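Shared Kitchen FAQ
Clollura House, ground floor

Do I have to book?
Only if you need the kitchen for more than 40 minutes. Write it on the sheet by the door. Pencil, please. Kenta Yokoyama once booked all of May in marker.

Which tap do I use?
Any that does what you want. We have several because every refit added one and none took one away. The pull-down with the bendy silver neck is best for rinsing. The tall bent one is fine for filling pots, once you have unwound the white hose from it. The gray drain hose is a drain hose. It stays pointing into the basin, and you should not drink from it.

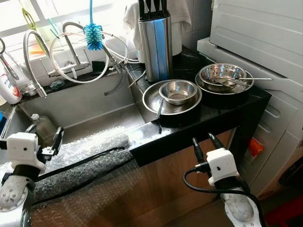
Whose turn is it to clean the sink?
Yours. If you used it, wipe the basin and the back edge, where the crumbs go to retire. The blue bottle brush is for bottles. It has been used on a roasting tin, and we know by whom. Small bottles left in the sink overnight go in the recycling, full or empty.

Can I leave packing material in the kitchen?
No. Bubble wrap goes to Rizwan Dhanial in unit 5, who will take any amount of it and seems happy.

Where do the pans live?
In the cabinet, in theory. In practice they sit stacked on the black top, which is fine for an hour or two after washing up. Nest the small ones in the wide ones. A pan will sit a little crooked inside another if the handle fittings don't agree, and you may leave it that way. Please don't force them. Prying two apart last winter took three tenants and a bag of ice.

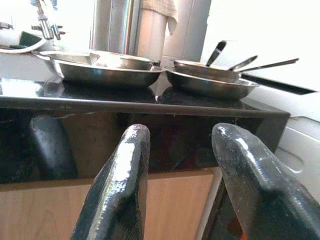 Can I use my own cookware?
Yes, with your name on it. Unnamed pans become house pans after 44 days.

What do I clean the black surface with?
A soft cloth and warm water. It shows every fingerprint, and scouring powder makes it worse. The wooden fronts get a damp cloth, then a dry one.

Something is leaking. Who do I tell?
Put a bowl under it, then ring extension 62. If it rings out, leave a message that says which tap. "The silver one" will not help.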